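Line drying versus the dryer: shrinkage, lint and one shirt's worth of arithmetic

2 July 2017

The dryer in this apartment is a Futano vented unit, bought used, with a timer dial and no moisture sensor. It runs for as long as the dial says. Most of what follows comes from owning a machine that cannot tell when the clothes are done.

Cotton knit shrinks in a dryer for two separate reasons, and it helps to keep them apart. The first is relaxation. Jersey is knitted under tension, finished under tension and rolled under tension, and the loops hold that stretched shape until water lets them move. A good part of this happens in the first few washes no matter how the garment is dried. The second is tumbling. A damp shirt dropped repeatedly against a drum wall has its loops pushed closer together each time, and the effect is strongest in the last part of the cycle, when the fabric is nearly dry and the drum keeps going.

Heat gets blamed for both. It speeds things up, but a no-heat tumble will still shorten a shirt if it goes on long enough. I had this wrong for years and ran everything on the lowest setting for twice as long, which was probably worse than one short warm cycle.

Length goes before width. The loops in a plain jersey are pulled lengthwise during manufacture, so that is the direction they recover in. A shirt that has become short and boxy has usually not lost much width at all.

Spin speed

The cheapest place to remove water is the washer. My Fledau washer has a low spin at 700 and a higher one that I now use for everything except wool. The difference is easy to feel when lifting the basket. Water thrown out by spinning costs a small fraction of the power needed to evaporate the same water with a heating element, and it takes minutes off the drying time on a line as well.

The objection is creasing. A fast spin presses folds into cotton and they stay if the load sits in the drum. I take the load out right away and shake each piece once, holding it by the hem. Shirts hung by the hem, seams straight, dry with the marks low down where they don't show. Pegs at the shoulders leave points.

Naveen Chaturvedi, who used to share this apartment, hung shirts on plastic hangers from the shower rail. It works for woven shirts. On heavy wet jersey the hanger ends push out the shoulder and the weight of the water lengthens the body, so a shirt that came out short from the dryer comes out long from the hanger. He considered this a correction.

Power

I put a plug-in meter on the washer and wrote down the readings from October until spring. The dryer is on a different outlet that the meter does not fit, so I read the main meter before and after with everything else switched off that could be. This is crude – the refrigerator cycles when it wants to – but the dryer is large enough to stand out.

The rated figure on my dryer's plate is 3,145 watts. It does not draw that continuously. The thermostat cuts the element out once the exhaust air is hot, and toward the end of a cycle the element is off for long stretches. Multiplying the plate figure by the time on the dial therefore gives an answer that is too high. I made that mistake in the first version of this post and Adeel Durrani wrote in to point it out. The text above is corrected.

Lint

Lint is fabric. Some of it is loose fiber left from manufacture, and a new towel will give up a lot of that early on. After that, what collects on the screen has been worn off the surface. I weighed the screen contents for a while on a kitchen scale and stopped when I noticed that pet hair was a large part of the total.

The screen should be cleared before every load. The duct behind the machine should be looked at too, particularly any flexible section with a low point in it. Mine had 2 bends that were not needed. Replacing that section with a shorter rigid one made more difference to drying time than any setting on the dial.

Humidity indoors

Drying inside moves all of that water into the room. With a window open on a dry day this is fine. In winter, with the windows shut, it ends up on the coldest surface available, and here that is the bedroom window frame. I run a Morkska dehumidifier with the door closed and the rack a foot from the wall. Its tank holds less than a full load gives off after a slow spin, so it has to be emptied partway through.

Sheets are the awkward item. They roll themselves into a tube in the dryer with a damp core, and on a rack they block the air for everything else. A fitted sheet goes back on the bed slightly damp along the elastic and finishes there by midday, with the cover left off.
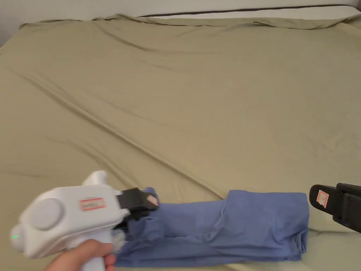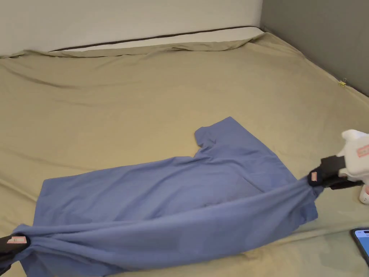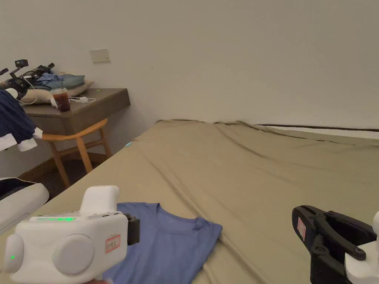

Blue T-shirt, khaki fitted sheet.

Should a T-shirt be taken out of the dryer before it is fully dry?

Take it out while the seams and collar are still a little damp, pull the body gently to length, and lay it flat or hang it by the hem. The thick parts dry last, so by the time they are done in the drum the rest of the shirt has been tumbling dry for too long.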